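Skivley Town Football Club: A Student Project Report
Spring term, local history and sport module
Handed in 4/2/23

For my project I chose Skivley Town, the club my family has followed for as long as I can remember, and I'm very glad I did, even if the reading took up most of March. Skivley play in the Bistus Valley League, and their home ground is Kereama Park, on the river side of town, with one covered stand and a grass bank where the younger fans like to gather.

The club started out as a works team at the Prekton brick company, and for a good many years only the men on the payroll could play. When the brickworks shut, the players kept the team going and took the name of the town – though older supporters still shout "Come on, Prekton!" when a corner is won, which I find rather lovely.

My main question was how a small club keeps its crowd. I went to 2 home games and handed out a short survey, and 100 people were kind enough to fill it in. Most had first come with a parent or grandparent, and a surprising number had moved away and still drove back for matches. The old match programs helped too, and I read through 12 seasons of them at the town library. The biggest crowd I found was for a cup tie against a team from the division above, when roughly 2000 people squeezed in and the gates were closed before kickoff. 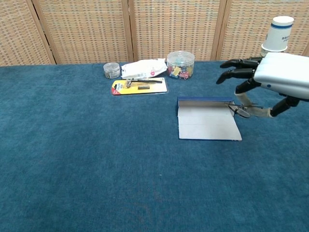
Why did the club change its colors from brown to green?
The brown shirts belonged to the brickworks, and the players picked green when they took the town's name.

If I had more time I would look at the women's team, which has its own story and shares the ground on alternate weekends. The programs say very little about it – a line or two at the back, mostly – so I would need to talk to the players themselves.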